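Section 4: Setting Up the Sorting Mat

You've got the table cleared, so now comes the fun part! The Suvden mat makes any work surface a lovely place to sort small pieces (soft underfoot for foam, quiet for anything that rolls).

1. Unroll the mat with the matte side up and pull it toward the table edges. A few soft wrinkles are fine, but press down any ridge tall enough to stop a ball.

2. Put the bin on the left, long side running front to back. Leave a hand's width between the bin and the edge of the mat.

3. Scatter the foam cubes and the ball over the open part of the mat. Mix the colors up and turn a cube or two at an angle – it makes for a much better round!

Note: Extra cubes are sold as part 1286, and they fit every Suvden bin.

Caution: Small parts. Keep the cubes and ball away from children under three.

4. Start with the ball. Lift it straight up, carry it over the rim and let go low, so it doesn't bounce back out.
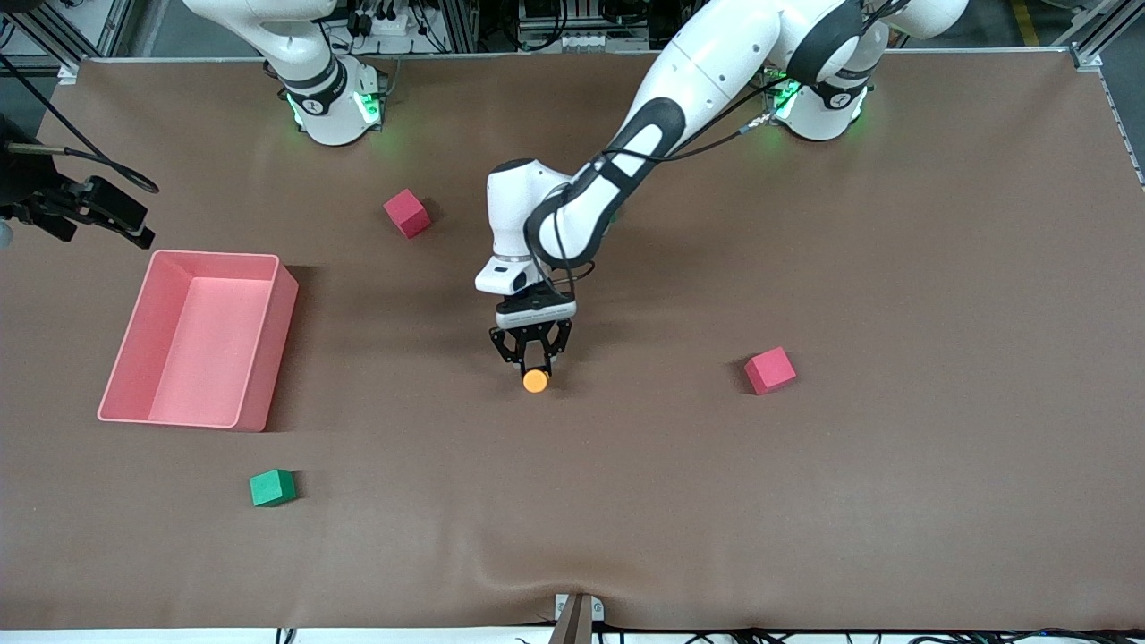 5. Move on to the cubes, one color at a time, until the mat is clear. Then tip the bin out and go again!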